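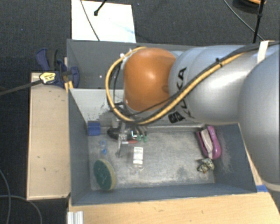 *3 min read*

**Grudunwood's north gate is open again, and the Drolitz Loop comes with it**

Tuesday, January 9, 2024

Good news for anyone who's been parking on the shoulder of the county road since August and walking in past the barricade (I see you, I was you). The north gate at Grudunwood reopened this past weekend, and the Drolitz Loop is open all the way around for the first time since the culvert washed out.

I drove over Sunday to check it out. The gate was unlocked at eight on the dot and there were already four cars waiting, so word had gotten out. Parking is still on gravel, but they've regraded it and the giant puddle by the kiosk is gone! I've lost a shoe in that puddle. I won't miss it.

If you're coming from Nurport, take Route 211 west out of town and stay on it past the feed store. The turn is on your right just after the second bridge, and it's easy to blow by because the brown sign is still lying in the ditch. Go slow on the access road. The first stretch is smooth and then you hit the old pavement, and my poor little hatchback did not love it.

The loop itself is a little different from what you remember. Where the trail used to drop straight to the creek, it now swings left along the hillside and crosses on a new footbridge, then climbs back up to the old grade on a set of timber steps. Shona Merrick, the park's trails supervisor, told me the reroute adds 200 yards and takes you out of the low spot that flooded every spring. "We got tired of fixing the same hole," she said.

The steps are steep. My knees had opinions. If you've got a stroller or you're on a bike, the park is asking you to use the fire road instead, which meets the loop again at the picnic meadow. Horses are on the fire road too for now, until the ground around the bridge firms up.

A few other odds and ends I picked up:

- Day use is still $3 a car, cash or check in the envelope box. There's no card reader and no plan for one that I heard of.
- Dogs are fine on a leash, but not down at the creek.
- The restroom by the kiosk is open. The one at the meadow is locked until spring.
- The overlook spur is closed for its last 100 feet, where the railing is out.

I ran into Jarrah Baxter on the far side of the meadow, coming the other way with mud up to the knees, and the report from the east end was slick but passable. I'd agree with that. There's a shady stretch past the big split boulder that was still frozen when I went through mid-morning, and I took it at a shuffle. Bring poles if you have them.

The gate closes at five through the end of winter. They do lock it, so leave yourself time. Next up is the Norðdahl connector, which has been on the map as a dotted line for as long as I've lived here. Merrick says the crew hopes to start brushing it out once the days get longer, and I'll go walk it as soon as they let me.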